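Chapter 7
Internal Assembly of the Desktop Tower

7.1 Order of Work

A tower is assembled from the board outward. Parts that sit directly on the motherboard go in first, while there is still room to reach them; cables are dressed last. The case is laid on its side so that cards and modules enter the slots from above and their weight does not bear on the contacts. The Wallner service bench used in this course is rated for 300 pounds and needs no additional support. 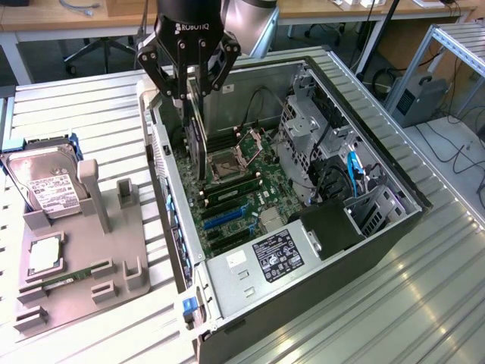
Memory is installed in matched slots according to the board maker's chart. Each module is keyed by a notch and will seat in one direction only. Banks may be placed on both sides of the processor socket, as on this green board, where one module lies in the nearer bank. The end latches must be fully open before a module is pressed down - a half-open latch will hold the module at an angle.

7.2 Expansion Cards

Before a card is inserted, the slot length is checked against the card edge and the retention clip is released. The card is held upright, aligned with the rear opening, and lowered without rocking.

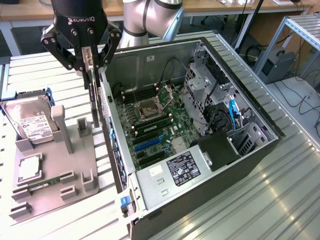 Figure 7.2 Expansion card held upright at the left edge of the case. Socket bracket open; hard drive in blue caddy at left.

Section 7.3 covers drive mounting and the routing of data cables. The Clenport parts list in Appendix B gives slot types for each board used in the exercises.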